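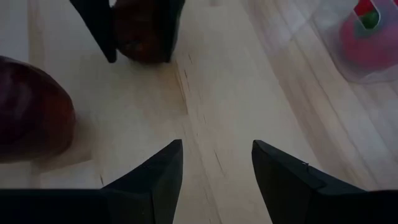

Automated sorting at the Virkstead packing site: information for staff

1/ Zalton has begun the first stage of automated produce sorting at Virkstead. This thread explains what is changing on the small-order line, what is staying the same, and how staff can take part in the review.

2/ The small-order line handles mixed boxes of peppers, apples and other loose produce. Last June it packed 1,845 boxes. Picking items into bins was the task most often named in our staff survey as hard on the wrists and shoulders.

3/ Under the new arrangement, paired robot arms with two-finger grippers pick single items from a table and place them in bins. Staff continue to inspect the produce, set aside damaged items and approve each bin before it moves on.

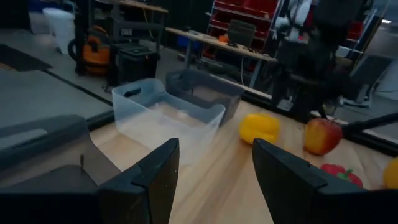
Bell peppers, an apple and plastic bins at the sorting table.

4/ All 54 employees on the line keep their current grade and base hours. Rotations between inspection, bin approval and packing will be posted at the shift desk two weeks in advance.

5/ Two new duties have been added to the line. A cell attendant loads the table and clears dropped items. A line reviewer checks rejected picks at the end of each shift and records the cause. Both duties carry paid training time.

6/ Staff have told us that the arms are slow with round fruit and that waiting for them can be frustrating. We accept this. The target for the first stage is 800 items per shift, and no individual will be measured against it.

7/ Any employee may stop the arms at any time. A stop does not require a supervisor's approval and will not be entered in a personal record. Please report it on the Sora shift log so that the cell can be checked before work resumes.

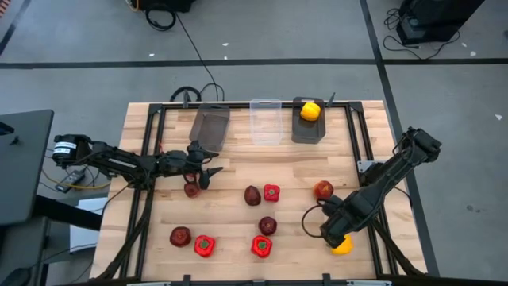

Will attendants be expected to repair the arms?
Repairs remain with the maintenance team. Attendants load the table, clear items and report faults. They should not open a motor housing or disconnect a cable.

8/ The Cabanatuan site is not included in this stage. Employees there will be consulted separately before any decision is made about their packing line.

9/ Written comments on the rotation plan are open until 14th September. Forms are at the shift desk and may be submitted without a name. Comments received and our replies will be posted on the staff notice board and added to this thread.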